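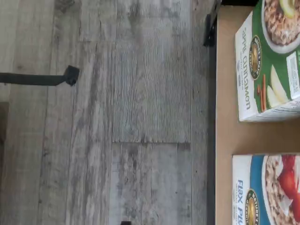
About Gyamfi Bakery School

Hi, and welcome! I'm the owner, the head teacher and (most mornings) the person who unlocks the door at Gyamfi, a small bread and pastry school in the town of Lelulham. If you've landed on this page you're probably wondering who we are, what we teach and whether you need to know anything before you turn up. You don't. Come as you are, with short sleeves if you can manage it.

How we got going

I baked for a living for a long time before I taught anyone anything. I worked nights at a bread plant, then mornings at a hotel, and then I had my own stall at the Lelulham market, where I sold seeded loaves and a raisin bun that people still ask me about. Customers kept asking how I got the crust like that, and I kept telling them, and one August a few of them asked if they could just come over and watch. So they did. They stood in my kitchen at home, got flour on the dog, and went away with a jar of starter each.

I loved it. I loved it more than selling the bread, which came as a bit of a shock to me and more of one to my bank. Within a year I'd given up the stall and signed a lease on Pletance Street, in what used to be a shoe repair shop. You can still find a tack in the windowsill now and then.

The name is my grandmother's family name. She never wrote down a recipe in her life and measured everything with the same chipped teacup, so I doubt she'd think much of my digital scales. But she taught me to touch the dough and wait, and that's still pretty much the first hour of our first class.

What we teach

Our main course is called First Loaves, and it runs over 4 evenings. We start with a plain white tin loaf, because you learn a lot from a plain white tin loaf and there's nothing to hide behind. Then we go on to whole wheat, then a slow dough that rests overnight, and on the last evening you get to choose. Most people choose cinnamon rolls. I have no complaints about this.

After that there's the sourdough course, which is a bit longer and a bit messier, and a pastry weekend where we do 2 days of folding, chilling, folding again and eating. If you've never made a croissant by hand, I'd warn you that it's slow work -- but it's lovely slow work, and the room smells wonderful by lunchtime.

We also run shorter sessions through the year: pizza, flatbreads, holiday breads, crackers and granola, and a pie afternoon that fills up before I've even finished putting it on the calendar. Kids' classes happen in the school vacations. They're loud and I look forward to them enormously.

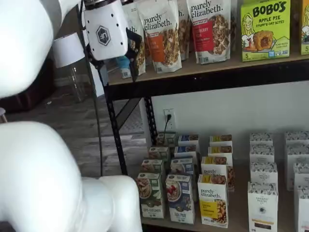
Classes stay small. We take 6 people in the evening groups, so everybody gets their own stretch of counter and I can get round to each of you before your dough gets ahead of you. I've taken classes myself where I spent the whole time looking at the back of somebody's head, and I didn't want to run that sort of place.

What a class is like

We start with tea or coffee and whatever's left from the day before. Then I talk for a bit (less than I used to, my early students were very patient), and then we get our hands in. There's a fair amount of waiting around in bread, as you may know, and we use that time to talk about flour, ovens, why your last loaf came out like a brick, that kind of thing. Bring me your bricks, by the way. I mean it! Cut one in half and put it in a bag and we'll have a look at it together. I can usually tell you more from a bad loaf than from an hour of questions.

You take home everything you bake, plus the recipes printed out in large type so you can read them from across the kitchen with sticky hands. If something goes wrong at home afterward, email me. I answer in the evenings, sometimes with far too much detail.

Our flour and where it comes from

I buy most of our flour from Zitiseo, a small mill up the valley that grinds to order and delivers in paper sacks. Their whole wheat is a touch thirstier than what you'll find in the supermarket, so our recipes give a second water amount for store flour. Please use it, or you'll be chasing soup around the counter. The rye comes from them too. Butter and eggs come from the market, from people I used to stand next to in the rain.

If you'd like to buy a bag of flour after class, just say so. I sell it for what I pay.

The practical bits

First Loaves costs $120 for the full course, and that covers ingredients, recipes and an apron to borrow. Payment is due when you book. If you have to miss an evening, let me know and I'll slot you into the next round where I can. Gift vouchers are good for any class and don't run out.

About allergies -- we work with wheat, nuts, milk and eggs all day long and there is flour in the air. I can swap out nuts or eggs in most recipes, but I can't offer a safe class for anyone with celiac disease, and I'd sooner tell you that now than when you're standing at the door with your coat on.

Parking on Pletance Street is free after 6, and before that you're better off in the lot behind the library. The front door sticks in wet weather. Push near the bottom.

Come and say hello

You're welcome to stop in before you book anything. If the lights are on, knock, and if I don't come right away I've probably got something in the oven, so give it a minute. New dates go up on the Classes page first, and the waiting list for the pie afternoon is open now.

Page last updated 2018-10-03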